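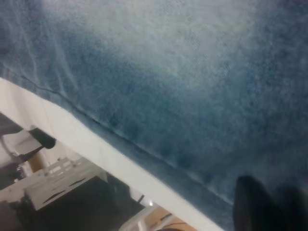 Koltby gripper comparison

The Koltby gripper comparison is a bench procedure for ranking robot end effectors by how well they pick up and release flat cloth. It was drawn up at Sotbridge by Yaryna Yurchenko and Szymon Baran and is named after the building in which the first trials were run. The procedure covers parallel-jaw grippers with interchangeable fingers and a camera mounted at the wrist. Suction cups and needle grippers are outside its scope.

Background

Cloth is difficult for grippers designed around rigid parts. A jaw that closes well on a block may slide over a napped fabric, take hold of two layers instead of one, or catch the table surface before it reaches the cloth. Earlier tests at Sotbridge used a single pass or fail mark for each pick, which made it hard to tell a finger problem from a camera problem. Yurchenko proposed recording the two separately, and Baran wrote the first scoring sheet.

Test setup

The cloth is laid on a flat surface with one edge close to the edge of the support. Blue fabric with a soft, fuzzy face is used over a white surface, giving the camera a strong color boundary to find. The dark line near the lower edge of the cloth serves as a second reference. It runs close to parallel with the cloth edge, and the controller must tell the two apart before it closes the jaws.

The wrist camera is fixed so that at least one fingertip stays in view during the approach. With black fingers the tip is easy to separate from a mid-blue cloth but harder to separate from its own shadow, and the procedure requires the shadow to be masked before contact is estimated. Objects beyond the edge of the support are left in place. A controller that needs a cleared background is marked down under the vision heading.

Procedure

Each pairing of finger and controller is run for 100 picks. The first 30 are made at the cloth edge, the next 30 at the seam or fold line, and the remainder at points chosen by the controller on the open face of the fabric. The cloth is smoothed by hand between picks. Finger pads are wiped at the change from one group to the next and at no other time.

Scoring

Four results are logged for every pick:

Contact: whether the fingertip touched the cloth at the planned point.
Grasp: whether the jaws closed on fabric, and on how many layers.
Hold: whether the cloth stayed in the jaws through the lift.
Release: whether it left the jaws without being dragged.

A pick that fails on contact is charged to the camera and controller. Failures at the later stages are charged to the fingers, unless the log shows that the planned point was wrong.

Equipment compared

The original series compared the Girnus controller with the older Llewellyn unit, each with rigid and compliant fingers. The full set of runs, including repeats, came to 3140 picks. The Girnus controller placed the fingertip more accurately near the cloth edge. The Llewellyn unit was slower but confused the seam with the edge less often. Compliant fingers gave the better grasp score with both controllers and the poorer release score.

Criticism and revision

Youssra Gaber objected that smoothing the cloth by hand added a difference between operators that the score sheet did not record. Solomiia Stelmakh later added an operator field, and a revised sheet was adopted in December. The lighting requirement, which calls only for soft and even light, has not been revised.

See also

Compliant finger
Deformable object handling
Wrist camera calibration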